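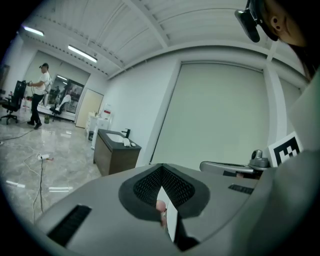

Una pinza de mano hecha en el taller

Buscar en el sitio Buscar

Anqi Wan lleva desde diciembre trabajando en una pinza de mano con Ksawery Pietrzak, en el taller compartido Kareck. La idea es sencilla de contar: una persona la sujeta, hace con ella una tarea corriente y el aparato registra el movimiento, que después sirve para enseñar a un brazo robótico. Fabricarla les ha costado más de lo que pensaban.

«El primer cuerpo lo imprimimos en 29 horas y se partió al apretar los tornillos», cuenta Wan. El segundo aguantó, pero pesaba demasiado. Con el tercero bajaron las paredes de grosor y dejaron la pinza en 453 gramos, cables aparte. Pietrzak habría seguido quitando material. «Yo le dije que parara. Se puede trabajar una mañana con ese peso y ya está», dice ella.

El cuerpo es gris y tiene dos ranuras negras acanaladas en la cara superior. En el centro queda un hueco en forma de uve ancha, con una almohadilla de malla negra, y por ahí entra la punta del dedo. Fue la parte que más repitieron. «Si el hueco es estrecho, el dedo se cansa. Si es ancho, la mano baila dentro», explica Pietrzak. Probaron con sus propias manos y con las de todo el que pasaba por el taller.

A la derecha de la pinza va un marcador cuadrado en blanco y negro. El primero lo imprimieron en papel brillante y los reflejos de los fluorescentes lo hacían ilegible para la cámara. Ahora usan papel mate. El suelo del local, de baldosa gris pulida, tampoco ayuda. «Refleja todas las luces del techo. Y luego está el espejo de la pared, que duplica lo que tienes delante», dice Wan. Han pensado en taparlo con una tela, pero todavía no lo han hecho.

En el suelo han pegado tiras de cinta blanca, y por allí cruzan también los cables hasta la regleta. Pietrzak reconoce que habría que recogerlos mejor – lo tiene apuntado en la lista de pendientes, debajo de cambiar un rodamiento.

El programa que ordena los registros lo han escrito entre los dos y lo llaman Pludness. De momento han guardado 884 tomas y han descartado 200, casi todas por fallos del marcador antiguo. Las piezas metálicas las encargaron a Wróbel, una tornería pequeña, y el resto sale de la impresora del taller.

¿Piensan venderla? Wan contesta que no. «Queremos publicar los planos cuando la articulación deje de tener holgura». Pietrzak preferiría publicarlos ya, con la holgura incluida, y que otros la corrijan. De eso siguen discutiendo.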